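Irau 小型有盖罐收纳与周转项目
中期进展报告

提交对象：Drarex 资助办公室
报告区间：立项至九月
报告状态：中期稿，附录另行提交

一、概述

本报告说明 Irau 项目在报告区间内的工作进度、现行操作办法、已发现的问题和下一阶段安排。项目对象为家庭环境中使用的小型有盖罐，工作内容包括登记、归拢、装筐、短距离搬移和归位。周转容器统一采用硬质塑料网孔筐，装筐姿态以侧放为主。作业面包括床面、沙发面、桌面和柜面四类，其中软质作业面（床面、沙发面）为本期重点。

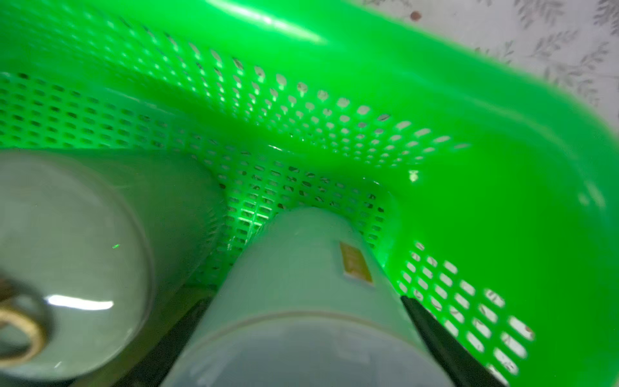
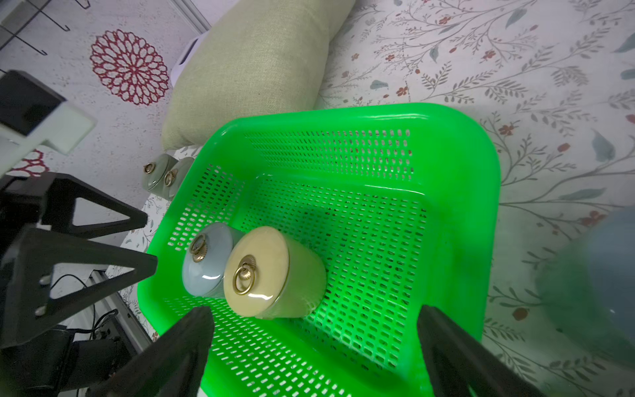

绿色塑料网孔筐及筐内侧放的容器，筐外可见印有植物图案的白色表面。

二、任务范围与完成情况

按照任务书，项目分为四个工作包。

工作包一：登记与分类。已完成。登记表共收录有盖罐 841 件，字段包括编号、罐身形状、釉色或表面颜色、盖面形式、拉环有无、存放位置和缺陷代码。颜色字段在初稿中采用自由填写，后改为固定词表，原因见第四节。

工作包二：装筐与搬移办法。已完成初版和第一次修订，修订版自八月起在 Irby 点位执行。初版只规定了硬质作业面上的做法，修订版补充了软质作业面的内容。

工作包三：试运行。进行中。计划安排 24 轮作业，四类作业面各占六轮。硬质作业面两类已全部完成，床面完成五轮，沙发面完成三轮。未完成部分顺延至下一阶段，不影响总工期。

工作包四：操作手册。已完成目录和前三章草稿。第四章“软质作业面”待试运行数据齐备后编写。

三、现行操作办法

3.1 作业面准备

作业前移开作业面上的松散物品。靠垫可以保留，但应推至一侧，与筐沿之间留出放置罐体的位置。铺有织物的作业面应先抚平，筐底四角下方不得有褶皱。筐放稳后，以手掌轻压筐沿两侧各一次，筐体不晃动方可装罐。

浅色织物上的污点和碎屑在作业前记录一次，作业后再记录一次，两次记录之差计入当轮作业。已有的印染花纹不计。

3.2 装筐姿态

直径接近筐内净高的罐一律侧放。侧放时罐盖朝向同一侧，拉环外露，便于清点时辨认。相邻两罐允许轻微叠靠，不允许一件整体压在另一件上。上图第二张中，奶油色至浅黄色的较大罐与浅蓝灰色罐并排侧放，前者略压住后者，两罐盖面朝向一致，属于允许范围。

罐盖与罐身之间没有锁紧结构的，装筐前须用纸带固定，纸带不得粘贴在金色描边上。纸带固定后方可侧放。罐内有内容物的不装筐，先行清空。

3.3 装筐顺序

先大后小。较大的罐沿筐壁放置，较小的罐填入剩余空间。同一筐内可以混装不同颜色的罐，但同型的成对罐应装入同一筐。若余量不足以容纳成对罐，两件均留在筐外，等待下一筐，不拆对。

筐外待装的罐应直立，放在筐沿外侧一掌宽以内。上图第二张左上方的两件灰绿色罐形状相同，立于筐外，位置靠近靠垫下缘。修订版对待装区的规定为：罐体可以与靠垫接触，靠垫的边缘不宜搭在罐盖上。

3.4 搬移

单人搬移，双手握持筐沿，不使用筐壁网孔作为着力点。搬移高度以腰部为上限。经过门口时筐的长边与行进方向平行。放下时先落一侧底边，再放平。

3.5 清点与归位

清点以盖面拉环为计数依据，无拉环的以罐身为准。归位时按登记表中的存放位置逐件放回，直立，盖面向上，纸带在归位之后拆除。归位完成后填写当轮记录单，由填写者本人录入登记表。

四、登记字段的调整

4.1 颜色

浅色低饱和釉面在不同光照下的目视颜色差别较大。登记初期，同一件罐先后被记为“灰绿”“蓝灰”“浅灰”的情况多次出现，在表内形成重复条目。处理办法如下：

（1）颜色字段改为固定词表，低饱和冷色只保留“灰绿”和“蓝灰”两项，低饱和暖色只保留“奶油”和“浅黄”两项；
（2）判定颜色时将罐置于白色衬纸上，避开彩色塑料筐的反光；
（3）颜色只作辅助字段，查重以罐身尺寸和盖面形式为准。

第（2）条在实际作业中影响较大。高饱和度的绿色筐壁会使筐内浅色釉面偏绿，筐内目视所得的颜色一律不得写入登记表。

4.2 盖面形式

盖面形式原为“平”“拱”两项，现增加“有无描边”和“拉环座形式”两个子字段。拉环座形式分为平座和棱纹座。拉环尺寸分大、小两档，以能否穿过一指为界。

4.3 材质

材质字段原要求登记到具体坯体类别，现改为“陶瓷”“玻璃”“金属”“其他”四项。坯体类别需要查看罐底露胎处才能判断，部分罐底施满釉，无法目视确认，强行填写只会降低数据可靠性。外观为黄铜色或金色的拉环只登记颜色，不登记金属种类。

五、缺陷记录

登记和试运行两个阶段共记录缺陷 47 件，均有编号可查。缺陷分类如下。

代码 A，盖沿磕损：数量最多。多数在登记时已经存在，登记表中标注为“原有”。
代码 B，拉环松动：拉环座与盖面之间有可感间隙，或拉环开口变大。此类罐在装筐时不得以拉环提起。
代码 C，描边磨损：金色描边局部缺失，不影响使用。
代码 D，罐身裂纹：退出周转，原位保存。
代码 E，盖身不配：罐盖与罐身尺寸不符，盖合后可左右移动。

硬质作业面的试运行中新增 A 类两件，均发生在归位环节，原因是罐底先接触柜面前沿，手部失稳后罐盖与柜门相碰。3.5 条因此增加了纸带在归位后拆除的规定，修订后未再新增 A 类。软质作业面至今没有新增 A 类或 D 类。

六、周转筐

6.1 选型

项目比较过三种容器：硬纸箱、布面折叠箱和塑料网孔筐，最终选用塑料网孔筐，由 Yousafzai 供货。理由为筐壁不变形、可冲洗、侧面和底面可透视。筐沿光滑，搬移时不勾挂织物。筐壁与筐底均有规则排列的小孔，细碎杂物可以漏出，不在筐内堆积。

6.2 使用中的问题

（1）碎屑下落。筐底漏出的碎屑直接落在作业面上。在浅色织物上较为明显，硬质作业面上可以擦除，织物上需要单独清理。修订版要求每轮作业前将筐翻转轻拍一次，地点应离开作业面。

（2）罐体滚动。圆柱形罐侧放在网孔筐底上，筐体倾斜时会向低处滚动。软质作业面下陷不均，筐体倾斜较常见。只装一件时滚动最为明显，两件并排时可以互相抵住。现行办法为单件装筐时在罐身一侧垫入折叠毛巾。

（3）拉环卡入。较小的拉环可能落入筐壁网孔，取出时带动罐盖。装筐时拉环应朝向筐内空间，与筐壁保持一指距离。

（4）反光。筐沿内侧光泽较强，顶部照明下会在浅色釉面上形成亮斑，检查裂纹时容易误判。缺陷检查一律在筐外进行。

6.3 内衬试验

针对（1）（2）两项，七月试用过两种内衬：薄毛毡和硅胶格垫。薄毛毡能够抑制滚动，但会遮挡底面网孔，碎屑留在毡面上，清理时间增加。硅胶格垫不遮孔，抑制滚动的效果与毛毡接近，缺点是需要按筐底尺寸裁切，裁切边容易翘起。目前倾向于硅胶格垫，待软质作业面数据齐备后确定。

七、软质作业面的阶段性结果

床面五轮、沙发面三轮的记录单已经整理。可以报告的情况如下。

筐体倾斜主要来自两个原因：筐下织物有褶皱，以及筐的一侧靠近靠垫，靠垫重量使该侧下陷。前者通过抚平作业面可以消除；后者需要移动靠垫或筐，使二者之间留出间隔。较大的亚麻面靠垫比小靠垫影响明显，推开后仍可能缓慢滑回，每筐装完后应复查一次。

待装的罐在软质作业面上直立时稳定性低于硬质作业面。圆鼓形小罐重心较低，多数情况下可以自行站稳。细高的罐应直接侧放，不在筐外直立等待。

沙发面的记录单中有一张缺少作业后的污点记录，该轮按未完成处理，将在下一阶段补做。上述“三轮”不含这一轮。

床面与沙发面的样本数量尚不足以比较两者差异，本报告不作结论。

八、经费使用

本期批准额度为 4000 元，用于周转筐、内衬材料、纸带、衬纸和记录单印制。周转筐为最大支出项，已按合同结清。内衬材料实际支出低于预算，结余拟转用于硅胶格垫的定制裁切。调整在同一科目内进行，按资助协议不需另行审批，在此备案。人工由项目承担单位自行安排，不列入本额度。

票据扫描件随附录提交，原件保存于 Irby 点位。

九、风险与待定事项

（1）供货。Yousafzai 已通知现用筐型的网孔规格可能调整。若孔形改变，6.2（3）的拉环卡入情况需要重新试验。项目已备足下一阶段用筐，手册中的筐型描述暂不写具体孔径。

（2）登记表版本。颜色字段改动前导出的旧表仍有副本在用。所有副本应在十月底前替换，替换完成前以带版本号的主表为准。

（3）成对罐的判定。目前以形状和盖面形式一致作为成对依据，颜色略有差异的是否算作一对，各点位理解不同。拟在手册第二章增加判定表。

（4）D 类缺陷罐的去向。任务书未作规定，需要资助方给出意见。在得到答复之前继续原位保存，不丢弃，不修补。

十、下一阶段安排

十月：补齐床面和沙发面剩余轮次，包括重做的一轮；完成登记表副本替换。
十一月：硅胶格垫定制裁切，在软质作业面上与无内衬状态对照使用；编写手册第四章。
十二月：手册全文校对，提交终稿；登记表锁定，移交只读副本。

请 Drarex 资助办公室对第九节（4）项给予书面答复，并确认手册终稿的提交格式。

附录清单
附录一：登记表（主表，只读）
附录二：试运行记录单汇总
附录三：缺陷编号对照表
附录四：票据扫描件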